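紙パックはどこへ行くのか 学生寮の飲料容器回収についての調査報告
生活環境ゼミ 課題研究 最終稿 2018/2/1 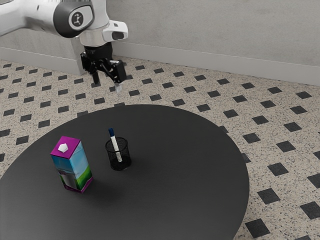

イノさんからは、中間発表のあとでこんな感想をもらいました。紙パックって、牛乳のだけ回収に出せばいいと思っていたよ、ジュースのはいつも燃えるごみに入れていたな、と。In-ho Raさんのこの一言が、わたしたちの調査の向きをずいぶん変えてくれたように思います。

もともとわたし(Seul-gi Kwak)とEylül Sarıgülさんは、寮の共用キッチンのごみが週末になるとあふれてしまうのを何とかしたい、というとても身近な気持ちから始めました。ところが話を聞いてまわるうちに、量のことより先に、どの容器をどこに入れるのか、みんなの理解がばらばらだとわかってきたのです。

アンケートは6月に紙で配り、136人から回答をいただきました。試験前の忙しい時期に、裏面までびっしり書いてくださった方もいて、読みながら胸が熱くなりました。あわせて7日間、Kisutthorpe寮の回収箱を毎晩開けて中身を調べたところ、飲料の紙パックは全部で277個、そのうち洗って開いてあったものはわずか9個でした。正直なところ、もう少し多いと期待していました。

自由記述でいちばん目立ったのは「開き方がわからない」という声です。はさみを持っていない、流しが混んでいる、内側が銀色のものは別なのか、という質問もたくさんありました。最後の点は自治体や回収先によって扱いが違うので、寮の掲示には回収先で確かめた内容だけを載せることにしました。Jae-hoon Hyunさんが描いてくれた切り開き方の図は、線がやわらかくて本当に見やすいです。

掲示の文面には苦労しました。最初の案は注意書きばかりで、読み返すと叱られているような気分になるのです。Byung-chul Ahnさんに相談して、流しの横に共用のはさみと水切りかごを置き、手順は短い文でそこに貼る形に改めました。はさみは一度なくなりましたが、ひもをつけてからは無事です。

掲示後の回収箱はまだ調べられていません。春休みで人の少ない時期と比べてもあまり意味がないので、新学期が落ち着いたころに同じ方法でもう一度数える予定です。夜の作業につき合ってくれた寮のみなさん、どうもありがとうございました。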